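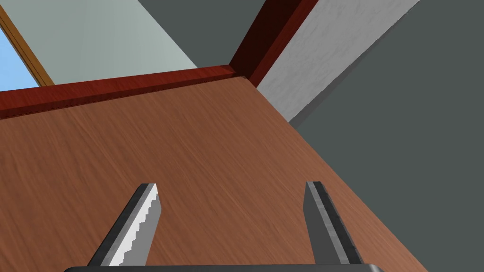
Drawing the quiet chapters: an interview with the artist of Plerno

Plerno has been running online for long enough that its artist has stopped counting the early pages. The first printed volume came to 184 pages, the second to 212, and the third is due from Natlow in October. It is a fantasy manga with very few fights in it, and the artist, who publishes only as Illon, says that was settled from the start.

"I like battle series and I read a lot of them," Illon says. "I can't draw them well. My sword fights looked like two people trying to share an umbrella."

The story follows a map-maker sent to record a valley before it is flooded. Readers often ask when the villain will turn up. Illon has had the question so many times that there is now a standard reply, which is that the water is coming and that will have to do.

Work on a chapter starts with the dialogue, typed out with no drawings at all. Rough layouts come next, and this is where most of the cutting happens. The chapter set in the town of Mathur lost nine pages at that stage, including a market sequence that had taken a fortnight.

"It was nice to look at and nothing happened in it. My editor asked what I would miss if it went. I couldn't think of anything, so it went."

Backgrounds are still inked by hand. Illon tried doing them on a tablet for the second volume and went back after two chapters - the lines were cleaner, but every house looked as if it had been built in the same week.

There has been some interest in an anime version, though Illon is careful about it. One studio wanted the map-maker to be younger and to have a talking animal.

"I said no to the animal. I might have given way on the age."

The ending is already written and has been since chapter four. Illon won't say how long it will take to get there, only that the series will stop before chapter 100. The next chapter goes up in the usual place at six in the evening, and the one after that will be late.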